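The Lake House Plates

2025-07-08

Print | E-mail this story

My aunt's house in Prosser sold in May, and I had until the end of the month to empty it. The agent wanted it bare. I rented a van for 933 dollars and drove up alone.

She had lived there 41 years. The closets were easy. Coats went in one bag, shoes in another. The kitchen took two days. She had worked for the Geson ferry until it stopped running, and the drawers were full of ticket stubs held with rubber bands.
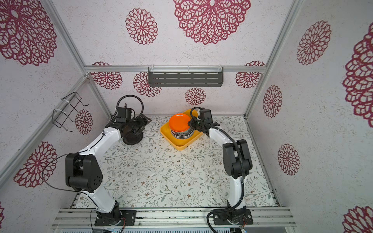 A stack of plates in a yellow tray, on a mat with a vine pattern.

On the second night a man from Jundberg called about the boat. He offered 2,000. I said it was still under a tarp and I hadn't looked at it. He said he had looked at it every summer from his dock, and he would pay cash.

I told him to come at 10. Then I ran some water and did the dishes I had used, and a few I hadn't.
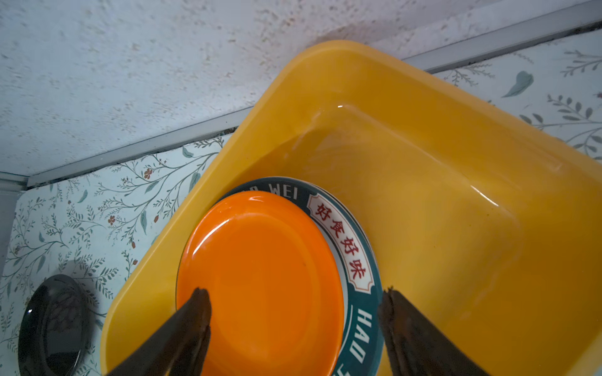
He came early. He walked past the boat and stood in the kitchen door with his hat on. He asked if she had kept the blue cup. I said I had packed most of the cups already.

"It had a chip," he said.

We opened four boxes before we found it. He put it in his coat pocket, paid me for the boat, and left without the boat.

E-mail | Print | 41 shares | 10 comments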